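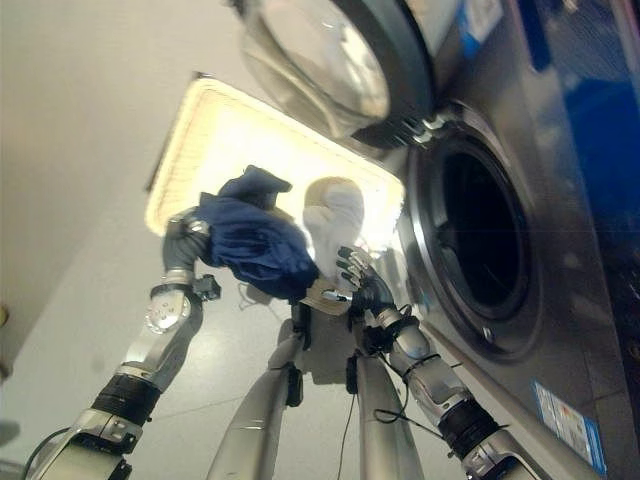 How I sort a wash day (and stop turning everything grey)

I put off learning to do laundry properly for years. Everything went in together on whatever setting the dial had been left on, and I got away with it until a new pair of navy trousers met a pale pink blouse I was very fond of. So these days I sort, and I've got it down to a routine that doesn't eat the whole morning.

You'll need a front loader or a top loader, either is fine, a decent-sized basket, and a bit of clear floor. My basket came from Coetzee in Jivulcombe and cost me 26 pounds in the May sale. It's woven, so it breathes, and it has a ribbed weave inside that doesn't snag tights (my last one was a menace!).

Step 1. Empty the basket right out

Tip the lot on to the floor. I know, it looks dreadful, but you'll never find the stray sock if you're rummaging from the top. Give the basket a shake over the bath while you're at it, as grit and fluff collect along the bottom.

Step 2. Check pockets and labels

Tissues are the enemy. Go through every pocket, including that silly little one on jeans, then have a look at the care label if you don't know the garment well. Anything marked hand wash goes over the back of a chair until later. Dark blues and blacks get turned inside out at this point, which keeps the colour going a good while longer.
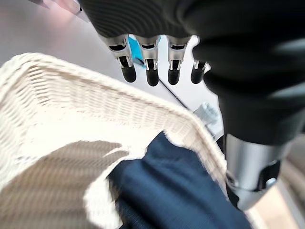 Step 3. Make three piles

Whites, darks, and what I call the pales. Plenty of people stop at two piles and bung the pinks and creams in with the whites, and mostly you'll get away with it, but I like to keep mine apart. Pale pink goes dingy so gradually that you don't notice till you hold it up against something new. Light, slippery things go into a mesh bag too. I use the Beditz ones, they come in a pack of 3 and the zips have held up well.

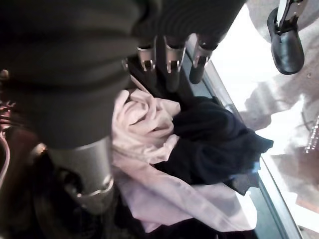 Pale pink, with something dark navy bunched up against it.

If one pile comes out tiny, leave it for next time. My friend Catarina Azevedo saves her darks up until she's got a full drum and she has far nicer black jumpers than I do.

Step 4. Load it loosely

Shake each thing out as it goes in, don't post it in as a ball. You want a hand's width of space at the top of the drum. Bigger items first, then the small bits, then shut the door and check there's no sleeve caught in the seal.
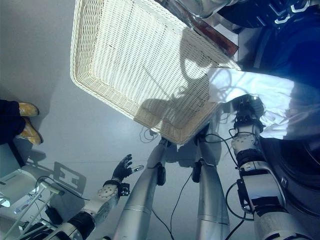
Step 5. Get the basket ready for the clean stuff

Wipe the rim and the inside with a damp cloth and let it dry while the machine's running. Damp washing picks up any dust going, whites worst of all. When the cycle's done, get everything out straight away and give it a good snap before it goes on the airer. Whites on the top rail, pales below, darks wherever they'll fit.

My bottle of Bamside liquid is nearly finished, so I'll report back on whatever I try next.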